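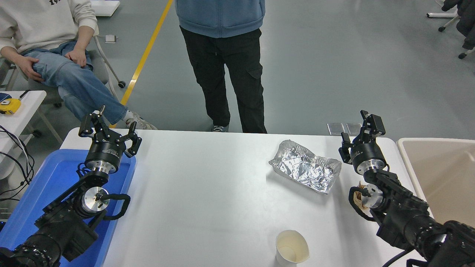 Can our club use the Clovdale kit if none of us has worked with robot arms before?
Most of the clubs who buy it are in exactly that position, and the first three worksheets begin with nothing harder than opening and closing a gripper.

Clovdale Two-Arm Table Kit, Club Edition
£289 per term to hire, arms included

We put this kit together with Solène Arnaud and her after-school club, who wanted a tidying-up challenge that used ordinary bits and bobs — paper cups, kitchen foil, crumpled paper — so that a lost piece never spoils an evening.

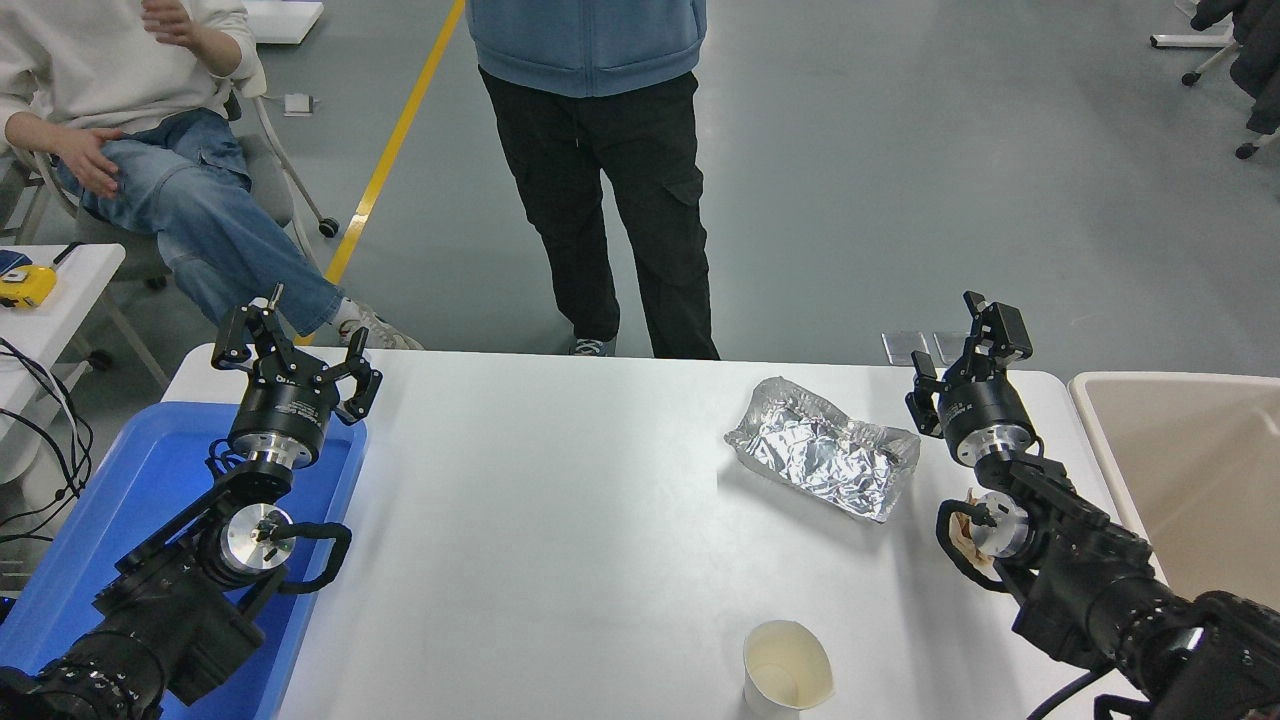

Two arms, one table, with foil and a paper cup between them.

There are 24 task cards in the box, and a 70-page handbook by Colette Roussel, who writes just as kindly as she teaches. Allow 90 minutes for a session, and do let everybody have a turn at the controls!

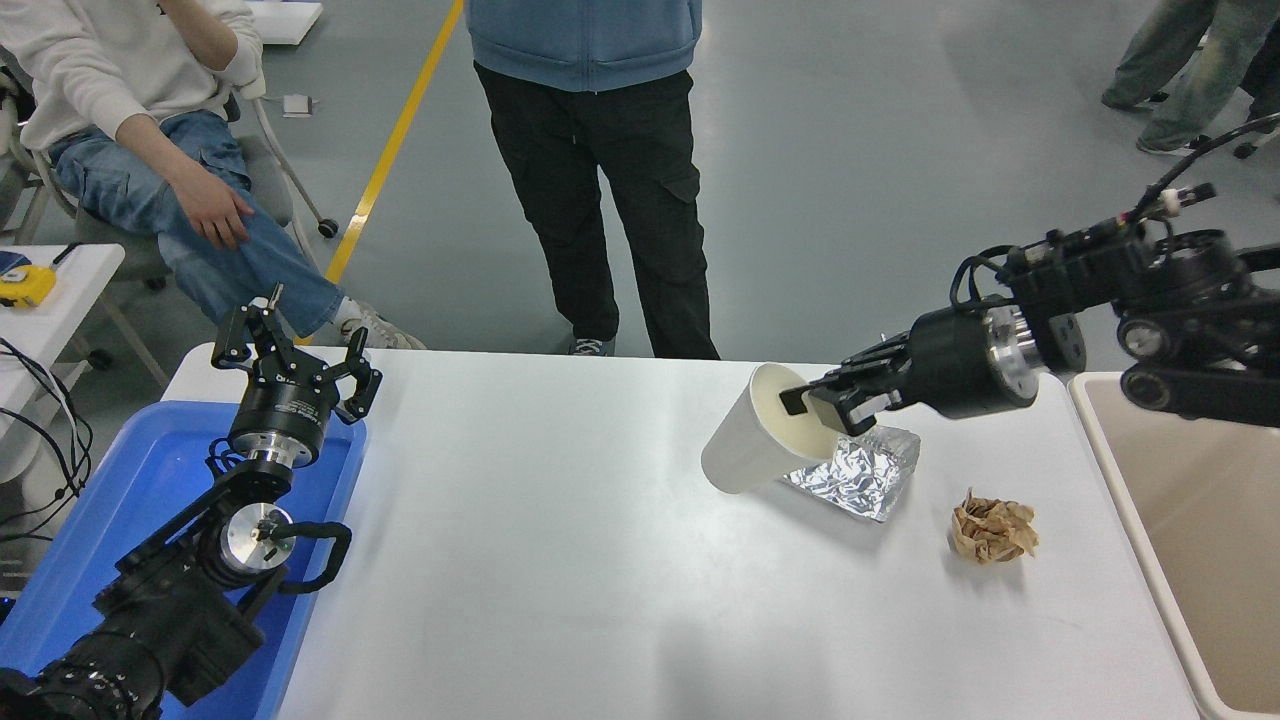

Right arm holding a paper cup on its side over the foil.

Foil and crumpled paper are on the later cards, and they take a bit of patience — a soft wad is a fiddly thing to pick up. Spare gripper pads are sold separately. Bookings for the October term are open now.
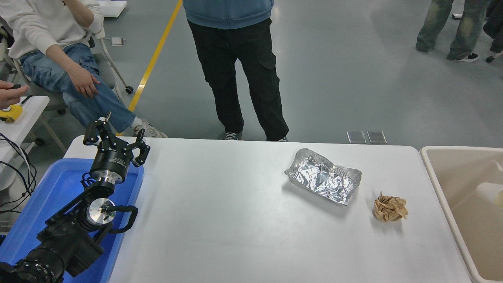
Delivery is by van, and we collect again at the end of term.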